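Forums Rendering Lighting and Materials Search Log in

Noise on glossy white objects over white surfaces, Puvent 7

mristic
Mar 10, 2023

I have an interior with white walls, a white counter, and several glossy white fixtures. One large area light, one dome. At 267 samples per pixel the walls are clean and the counter is still blotchy wherever a fixture sits close to it. Raising the samples helps very slowly. Denoising removes the blotches and takes the contact shadows with them.

Bounce limit is 7, clamp is off. What should I change first?

Mirsad

hkarras
Check the albedo before anything else. People set white to 1.0 in all channels and then wonder why paths never end. White paint should be 0.8 at most. At 1.0 the surface absorbs nothing, so every path runs to the bounce limit and the last few bounces add variance without adding much you can see.

mristic
Counter was 0.96, walls 0.8. I inherited the counter material from a library and did not look at it.

hkarras
There you go. Drop it to 0.75 and rerun with the same seed so you can compare.

s_demissie
Albedo is part of it, but I don't agree that it explains blotches close to the fixtures only. If it were just long paths, the whole counter would be noisy. You probably have caustic paths: light leaves the dome, bounces off the gloss coat, lands on the diffuse counter. The integrator finds those by chance. What is the roughness on the fixtures?

mristic
0.05 on the fixtures. There is also some polished trim at 0.0.

s_demissie
Then the trim is your problem. A roughness of 0.0 is a perfect mirror and a plain path tracer can't connect to the light through it. Set it to 0.08, or turn off reflective caustics for the trim only and see what disappears.

hkarras
Turning off caustics makes the area under the trim too dark. I would not do that in a white interior, where the eye picks up any missing bounce light. Clamp indirect at 3 and leave the caustics on.

s_demissie
Clamping also loses energy. You are making the same trade and calling it something else.

hkarras
It loses less, and it loses it where the fireflies are. Switching caustics off loses it everywhere.

dgrgic
White on white, tiled floor, one chrome part, dark parts for contrast.

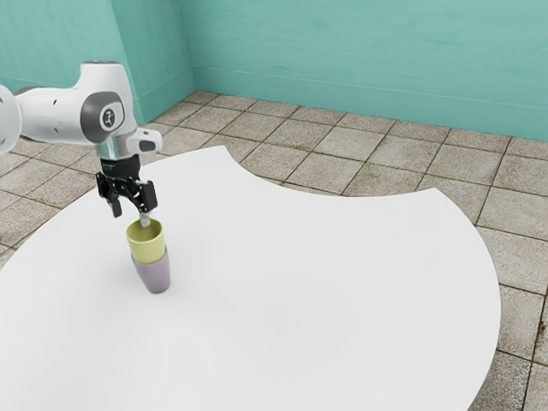

White arm over the white tabletop, chrome flange at the wrist.

What I look for in a scene like this is separation between two whites. If the edge of one white part vanishes against another, more samples will not bring it back. That is exposure and light placement. Noise is a different defect and should be judged at 100 percent zoom with the denoiser off.

For the original question: do the albedo first, it costs nothing. Then roughness on the trim. Clamp last, and start high. I start at 70 and halve it until the fireflies go, then go back up one step.

Dragica

icifuentes
Agree with the order. One addition — check the tone curve before you touch any lights. The default curve in Puvent rolls off early, and two whites that differ by a fifth in scene values can end up almost equal on screen. I moved to a flat curve for lookdev and only put the filmic one back for delivery.

hkarras
A flat curve clips. You'll end up lighting for the clip.

icifuentes
Only if you expose for the highlights on the gloss coat. Expose for the diffuse surface and let the highlights clip while you work. It's lookdev.

mristic
Results so far. Counter albedo to 0.75: blotches weaker, still there. Trim roughness to 0.08: nearly gone. Same sample count for all of it. I have not used the clamp. The room is a bit darker overall, so I raised the dome to match.

s_demissie
As expected. Did the contact shadows survive the denoiser this time?

mristic
Yes on the fixtures. The thin one under the counter lip is still soft.

dgrgic
Feed the denoiser the normal and albedo passes if you aren't already. The lip is a hard change in normals and it will hold the edge. It won't restore shadow detail that was never resolved, so if the shadow itself is soft, render that region separately with more samples and composite it.

hkarras
Or clamp.

14 replies 9 likes 2 shares

Related threads
Cinach to Puvent material conversion: gloss values come in squared
Denoiser smears tile grout at low sample counts
Saithong light library, dome maps too dark after import
Trodeo export drops vertex normals on curved edges
When to use a clearcoat layer instead of a second specular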